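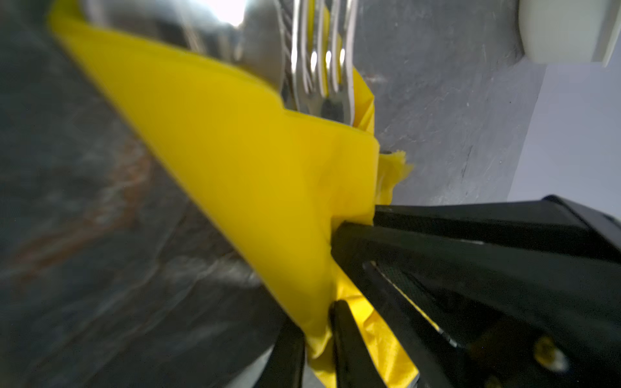
Pre-opening checklist: console and arcade room, Staswood Games Centre

Revision 5. Completed 2023-10-25 by Cathal Gilmartin. Checked by Shuzhen Xiao.
Result codes: P = pass, F = fail, N = not applicable, A = pass with action.

Section A. Electrical

A1. Portable appliance labels present and in date on all consoles, monitors and chargers. P
Comment: The label on the charging dock at bay 2 is worn but still readable. Reprint at the next test round.

A2. No extension lead plugged into another extension lead. F
Comment: Bay 4. A second lead had been added to feed the capture box. Removed during the inspection. The capture box stays off until a wall socket is free. Thắng Ung informed.

A3. Plugs, leads and strain reliefs undamaged. A
Comment: The outer sheath has pulled back from the plug on the older racing seat. Inner cores not exposed. Taken out of use and tagged.

A4. Residual current device trips on test button and resets. P

A5. Ventilation gap behind each console at least 50 mm. A
Comment: Three consoles had been pushed against the back panel. Moved forward. The wooden stops fitted in September hold the wider models in place but the slim ones slide past them. Yichen Deng to fit taller stops.

A6. Console vents free of dust. P
Comment: Vacuumed before the inspection. The cleaning log is not filled in for that date. Please fill it in.

Section B. Arcade cabinets

B1. Cabinets level and stable, castors locked. P
Comment: The Plurnia driving cabinet rocks slightly on the left rear foot when pushed from the side. Within limits. Look at it again next time.

B2. Rear doors locked, keys in the key safe. P

B3. Coin mechanism isolated on free-play cabinets. P

B4. Screen glass free of cracks and chips. A
Comment: Small chip in the lower corner of the two-player fighting cabinet, outside the area players touch. Taped. Aksel Laxdal has asked the supplier for a price on new glass.

B5. Buttons and sticks firmly fixed, no sharp edges. F
Comment: Player 2 stick on the same cabinet turns in its plate. Two fixing bolts missing. Cabinet switched off and signed. It may be played again once all bolts are fitted and this line has been signed by a second person.

B6. Light gun tethers intact and not a trip hazard. P
Comment: Tethers measured at 60 cm when slack, as required.

Section C. Motion and headset play

C1. Floor boundary marked and visible from all sides. P

C2. Play area clear of furniture to the boundary. P
Comment: One stool returned to the seating row. Stools keep drifting into this area during the evening session – staff on the desk should check at each changeover.

C3. Headset face pads wiped, no splits. A
Comment: The pad on the Flurel headset has a split along the nose section. Fit the spare and order another. Hard pads from the old headset do not fit and should not be forced on.

C4. Headset cables routed overhead. P

C5. Hand controller wrist straps fitted and sound. P
Comment: All straps pulled by hand. The clip on the left controller of set 1 is stiff.

C6. Photosensitivity notice on display at eye level. P
Comment: Notice is the old wording. Still valid. The new one is with the printer.

Section D. Room and exits

D1. Exit route clear, door opens fully from inside. P

D2. Emergency lighting operates on test. P

D3. Fire extinguisher in place, pin and seal intact. P

D4. Occupancy sign shows the current limit. F
Comment: The sign gives 60. The limit for this room has been 50 since the tournament stage was built. Covered with a temporary sign. A permanent one is needed before the Yao Cup qualifier.

D5. Tournament stage edge marked, step secured. P

D6. Sound level at the seating row checked with all cabinets on. N
Comment: Not possible with the fighting cabinet off. Carry over.

Actions carried forward

1. Wall socket at bay 4. Owner: Thắng Ung. Capture box not to be used meanwhile.
2. Racing seat plug, rewire or scrap. Owner: Thắng Ung.
3. Taller stops for slim consoles. Owner: Yichen Deng.
4. Bolts for player 2 stick, then retest under B5. Owner: Aksel Laxdal.
5. Price for replacement glass. Owner: Aksel Laxdal.
6. Headset pad, fit spare and reorder. Owner: Cathal Gilmartin.
7. Permanent occupancy sign. Owner: Shuzhen Xiao.
8. Sound level check. Owner: Cathal Gilmartin.
9. Castor and foot check, driving cabinet. Owner: Yichen Deng.

Reviewer's comments (S. Xiao)

A2 was also a fail on the previous sheet, at a different bay. Moving the lead is not a fix. No equipment is to be added to a bay without a free socket, including for streamed matches.

B5: agreed. I will sign as second person.

C3: please write the order number on the next sheet.

The room may open with the fighting cabinet, the older racing seat and the capture box out of use. Tags stay on until the matching action is closed. Completed sheets go in the folder behind the desk.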